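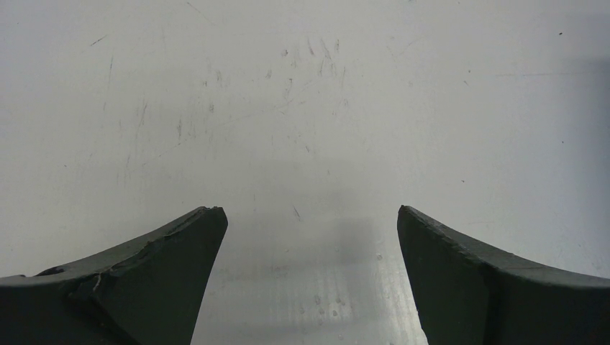 Bench top at the Mirncombe workshop, with scratches and scuffs.

The Mirncombe community workshop reopens its small repair bench in October. Members are asked to read the following posts before booking a place.

1/ The bench top will not be replaced this year. Fine scratches do not affect its use. Please do not sand, polish or paint over them.

2/ Hand tools are signed out at the desk, with a limit of 3 per member. Tools with cords are to be returned with the cord loosely coiled -- never wrapped tightly around the grip.

3/ Small parts belong in a tray while work is in progress. Screws left on the bench overnight will be placed in the general stock.
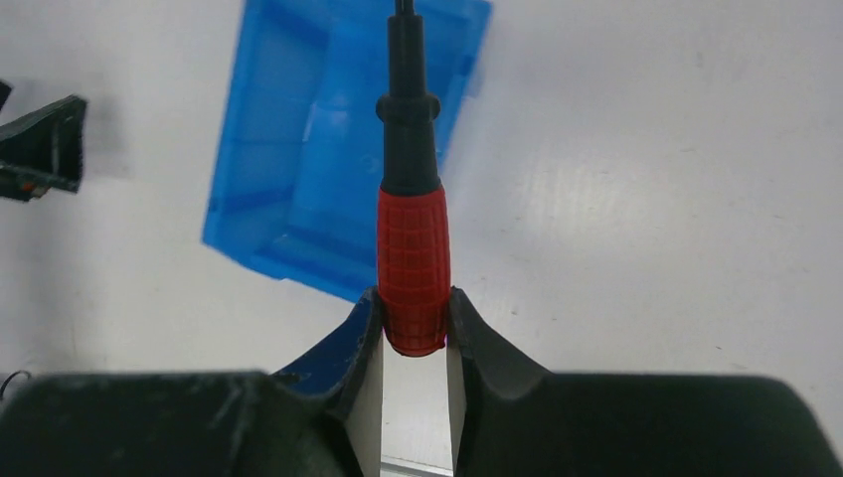 Roswitha Fuchs asks whether red-handled tools may be taken home over a weekend, as was allowed under the old rules.

4/ In reply: home loans are suspended until the tool inventory is complete. To date, 92 items have been entered. Requests may be left with Beat Trummer.

5/ Bench sessions run from 6 to 8 in the evening. Work should be cleared and the surface wiped with a damp cloth before closing. Solvents are not permitted -- this includes the Lurnel cleaner formerly kept under the sink.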